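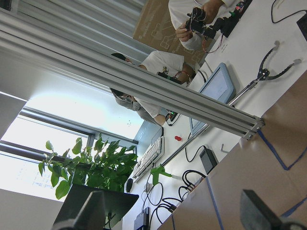
J. Ackermann

Workshop tips I no longer believe, and a few I do

Every bench book I own says to rub candle wax on a screw before driving it into hardwood. Fine, it helps. But most of the screws I have snapped were going into a hole that was too small, or into no hole at all, and wax wouldn't have saved them. Drill the pilot first. Hold the bit up in front of the screw: you should see the threads sticking out on both sides and none of the solid core. If you still want wax after that, a stub of any plain candle will do. The tin of "drive lubricant" they sell in Toston is priced as though it had been blessed.

Rust and vinegar. This one gets passed round as a miracle. Leave an old spanner in white vinegar overnight and yes, the rust loosens. What the tip leaves out is the grey smut, and the fresh orange bloom you get if you wander off for lunch before rinsing. Rinse, scrub with a bit of bicarb in water, rinse again, dry it with a hairdryer and oil it straight away. I wouldn't put a plane iron in vinegar overnight. Look at it after an hour, then keep looking.

Rice in the tool drawer. I tried a sock full of rice for a whole winter. The chisels rusted at the same rate as the ones in the drawer below, and I got weevils. A wipe of light oil did more. So did moving the cabinet off the outside wall, which cost me a morning and a bruised thumb.

Sandpaper. You are told to go through every grit on the rack. On a shelf or a table leg that's going to be painted I stop at 120 and have never had a complaint. For an oiled top I go further, but I can't feel any difference past 300 once the oil is on, and I doubt the people who say they can. Do wipe the dust off between grits. A stray crumb of the coarse stuff will leave a scratch you won't spot until the finish goes on.

Glue. "Clamp for 24 hours" is the label covering itself. Ordinary white wood glue in a warm shed is fit to come out of the clamps after 3 hours if the joint isn't under strain. In a cold shed I leave it overnight, and if it's near freezing I take the job indoors. Wiping off squeeze-out with a wet rag is the tip I'd most like to see retired - it pushes thin glue into the grain and you get pale patches under the stain. Let it go rubbery and lift it with an old chisel.

Hanging tools on a painted outline. Looks marvellous for a month. Then you buy a different saw. I went back to plain hooks and a shelf, and I find things just as quickly.

Magnets on the hammer handle, for holding nails. Bought the Vusier one. It holds the nails, and it also holds filings, washers and once the shed key. Back to the apron pocket.

Stripped screw heads. The rubber band trick works on a head that is slightly chewed, with a screw that was never very tight. On anything properly stuck it just shreds the band. Cut a slot with a small hacksaw if the head stands proud, or buy an extractor. Mine is a Kulach set of 8 and I have only ever used the two smallest.

One I was wrong about: masking tape over the line before cutting veneered board. I thought it was fuss. It does cut down the splintering, though a fresh blade does more, and you still have to peel the tape off slowly - pull it back on itself, low and flat, or the veneer comes up with it.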